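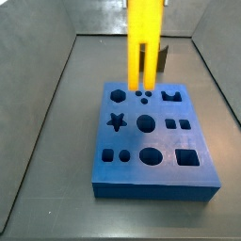 Fallix fundraising kit for scout troops, youth groups and food pantries. Everything for a donation drive in one box — sign-up sheets, receipt book, cash pouch, 4 yard signs, badge project planner. The lid tray has slots for pens and tickets. 

Item no. 3721. Ships flat, sets up in 8 minutes. Receipt book has 294 numbered slips, carbon copy, donor keeps the top one.

New for October 2019: planner pages redone. More room for hours worked and adult signatures, which troops kept asking for. Old pages still fit the binder. Refills sold seperately.

Used by the Dernana food shelf for their September greenhouse drive. Maribeth Aquino ran the sign-up table — "We went through one receipt book by lunch. Order two."

Colors: green or tan. Tan on back order. Yard signs blank unless you send artwork, PDF only please. Bulk price from 4 kits up, call first.

Returns OK if receipt book unused.

12 shares | 3 comments

Contact Fallix | © Fallix Supply | Back to top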